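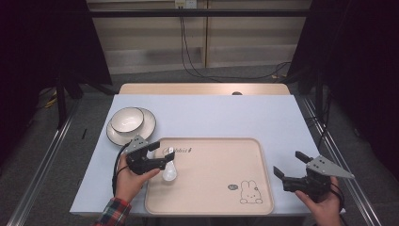

Flu shot clinic in Plaltau – closing?
Posted May 16, 2003

mtruett
The county wants to end the walk-in clinic in Plaltau in August and send everybody to Serra. That is 30 miles for us. Last season they gave 2505 flu shots between the two sites. Does anyone know how many were ours?

plaltau_rn
I worked there two winters. They never split the numbers in the report, but we were busy every open day. A lot of older people who don't drive on the highway.

dkessing
Serra has longer hours and a real parking lot. The Plaltau site is open 17 hours a week and they still pay rent on it. I'd sooner see the money go to a school nurse.

mtruett
You live in Serra.

dkessing
I do. I also pay the same county tax you do. 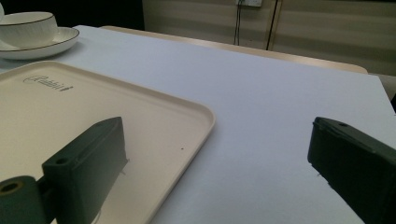
plaltau_rn
Hours were cut last year, so of course they look low now. Konrad Gruber at the health department told me a van was being looked at, 2 stops a month. Nothing in writing yet.

hobart_j
A van won't help with TB tests. You have to come back to get those read.

plaltau_rn
Right, two or three days later. Same problem with the kids who need a shot series for school – parents miss the second one if it's a long drive.

dkessing
Okay, the TB thing I hadn't thought about. I still think one site is enough for flu.

mtruett
Written comments go to the health department office on Prilura Street. I'm sending mine this week.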